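From the bench: setting the table properly

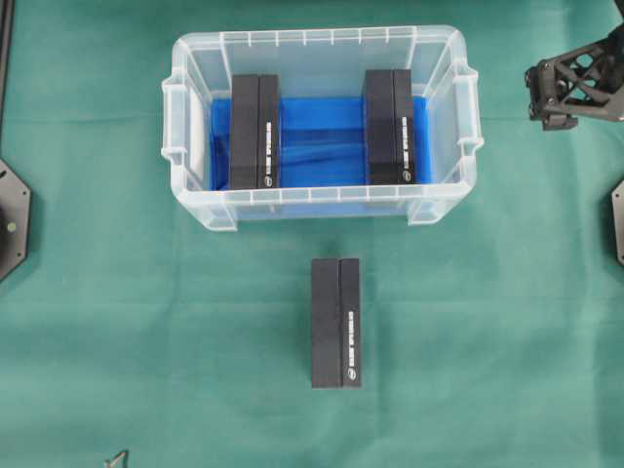

Bin packing at the Lotthorpe bench, two boxes in and one on the cloth.

Hello again from the back half of the building. I promised last issue that I'd write up the new bench rules for the arm stations, and then February's move ate all my good intentions, so you're getting them now. Grab a cuppa.

Most of you will have seen the one-page sheet taped up beside each station at Lotthorpe. It's short on purpose. The old Monari guide ran to 438 lines (I know, I scrolled through every one of them) and I'm fairly sure I was the only person who'd opened it since we colour-coded the tool drawers. The new sheet has 5 rules and you can read it while the controller boots.

Rule one is the cloth. Plain, matte, one colour, and it covers the whole work surface. Creases are fine, I'm not asking anybody to iron! But if you swap the colour partway through a batch, start a new batch number. We had a lovely long run of packing trials at Halás that we had to split by hand afterwards, and I don't want to spend another weekend doing that.

Rule two: clear bins get a liner. The wrinkly blue plastic sheet we've been using does the job nicely, and it gives you a floor you can pick out through the see-through walls. Push it down with your palm before you start and tuck the edges up a little, but keep it off the rim. The handles stay free at both ends.

Rule three is about the items. Same kind of box for the whole set, all lying the same way round, and the loose one goes on the cloth in front of the bin with a decent stretch of bare fabric between the two. I like a hand's width. Leave a proper gap in the bin for whatever's going in next — the fingers need room as well as the box, and that's the one I still see people forget, me included.

Rule four, the arm starts and finishes off to the side, clear of the bin and not touching anything. If you have to reach in to fix something, hit pause first. Every time, even if it's only a nudge. The Bistura controller lets you jog at low speed with the guard open and I'd rather you didn't.

Rule five is the log. Write down the set number, the cloth, the liner and who was on, and write down the duds too. A dropped box is worth a line. We're at set 1766 as I type this, and up to 1000 of those have no liner noted at all, which makes me want to lie on the floor for a bit.

A few of you asked whether tools can live on the cloth while you work. The sheet doesn't say, and it should. My own feeling is that anything you aren't packing belongs in the drawer, but I'm open to being argued with, so come and find me or scribble on the draft by the kettle. I'll put the wording in the next revision.

Spare copies of the sheet are in the grey tray near the door. Please don't laminate them yet!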